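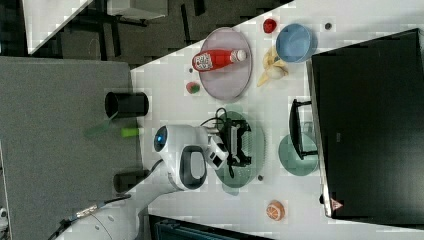
Casivach opens second kitchenware shop in Bilyk this August

BILYK — Casivach, the family kitchenware seller, opens its second shop in August. Doors at 9 a.m. Up to 40 percent off plates and bowls on opening day, while stock lasts.

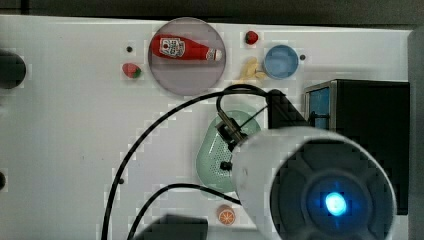

Ketchup bottle on a round plate, toy strawberry alongside.

The new shop carries 638 items, including the full Flutamero table range. Gift wrap at the front desk, free parking out back for 2 hours. 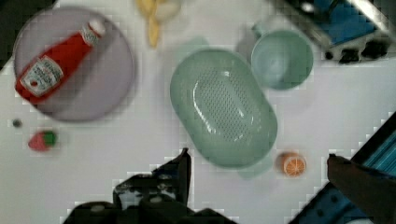
Color is the big story this season. Flutamero plates now come in six shades, all sold singly so you can mix. Pale lavender with a red ketchup bottle on it — that kind of contrast is what shoppers keep asking for, says owner Yvette Cloutier. "People are tired of plain white, we definately hear that."

Delivery by Priravness, orders in by noon.

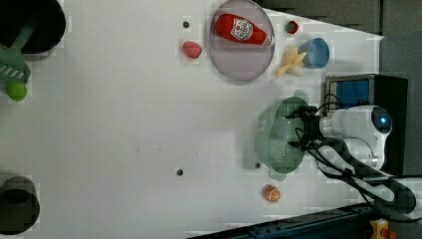 Mint-green colander on a white tabletop.

Press contact: Yvette Cloutier, Casivach. Samples avalable on request.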